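From: Loukia Balaskas
To: carrier-screening list
Subject: Re: [carrier-screening] Residual risk wording on the Solier panel

Kenji Van Dusen wrote:

> We switched to the Solier panel in May and I'm not happy with how
> the negative reports read. Patients see "negative" in large type and
> stop there. The residual risk is on page 2 in a table, and it assumes
> no family history. Has anyone changed the template? Also, do you
> report variants of uncertain significance to couples at all?

Kenji,

We changed ours last year. The word "negative" is gone from the top line. It now says "No disease-causing variants found in the genes tested," and the next sentence gives the remaining chance of being a carrier for each condition the couple asked about. Nizar Bitar wrote the first draft and I can send it to you off list.

The family history problem is harder. The table uses population figures, so it is wrong for anyone with an affected sibling or cousin. We ask the referring clinic to fill in a short history form, and if there is anything on it the report is held until a counselor has redone the numbers by hand. It adds a day or two. 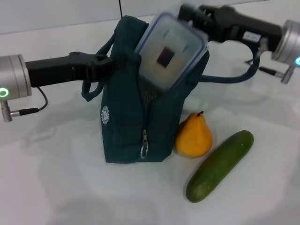

On uncertain variants, we don't report them for the first partner tested. If that person carries a known variant in a gene, we look at the second partner's uncertain variants in the same gene only, and those go in the report with a call from a counselor. Pantelis Athanasiadis disagrees with me on this and would leave them out completely. His view is that couples planning IVF will ask for embryo testing on the strength of a result that may be reclassified later. I think that's a fair worry, but I would still want them to hear it from us first.

One thing to check - our copy of the panel lists 111 genes, and the older patient leaflet from the Dimitriou clinic still gives the previous number. If you are handing out that leaflet, look at the back page.

Does anyone here have wording for donor cycles? Ours was written for couples and reads badly when the second sample is from an egg or sperm bank.

Loukia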